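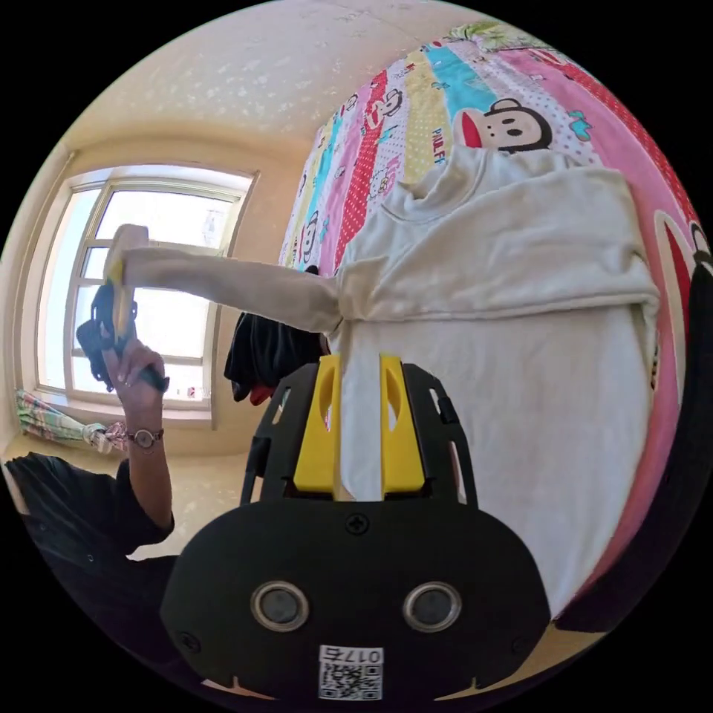
Fevereiro, 16h40

Sessão de dobragem de roupa para o conjunto Ivance. Objectivo do lote: 800 episódios válidos. Ficaram 145 gravados até à pausa, com 6 rejeitados na primeira triagem, todos por perda de seguimento da pose durante a rotação do punho. Nos restantes, a trajectória reconstruída fecha sem saltos visíveis.

Protocolo igual ao da semana passada. Cada episódio começa com a peça estendida na cama e as duas pinças abertas, fora do tecido. Primeiro contacto na manga, segundo no tronco. Só se levanta depois de ambas fecharem. O fim é marcado com as pinças abertas e paradas durante dois segundos. Quem grava não corrige a dobra com os dedos; se falhar a preensão, repete-a com a pinça e o episódio fica anotado como recuperação. O Rimantas Rebane quer manter estes casos no treino, com etiqueta própria. Concordo, desde que não passem de uma fracção pequena do lote.

A contraluz da janela continua a preocupar-me. Com a exposição automática, o tecido claro perde textura quando a câmara roda para esse lado. Proponho fixar a exposição no próximo lote e comparar os dois com a mesma política base, a que treinámos em Jeltdale com cerca de 1000 demonstrações. 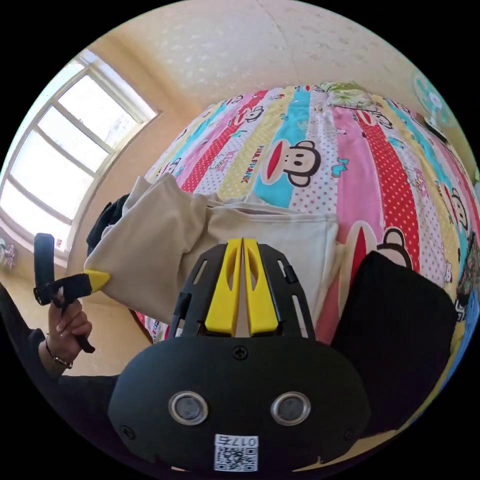

Peça creme com um canto erguido pela pinça esquerda; colcha às riscas por baixo.

A colcha estampada fica. O modelo anterior aprendeu demasiado bem o fundo liso da bancada e falhava a segmentação da orla assim que mudava a superfície. Falta saber se o ganho se mantém com peças escuras, pouco representadas até agora.

Pendente: rever a sincronização entre as duas pinças, actualizar o guião de conversão da Trostix e enviar ao Rimantas a lista dos rejeitados. A abertura dos dedos deve ser recalibrada antes do primeiro episódio de amanhã.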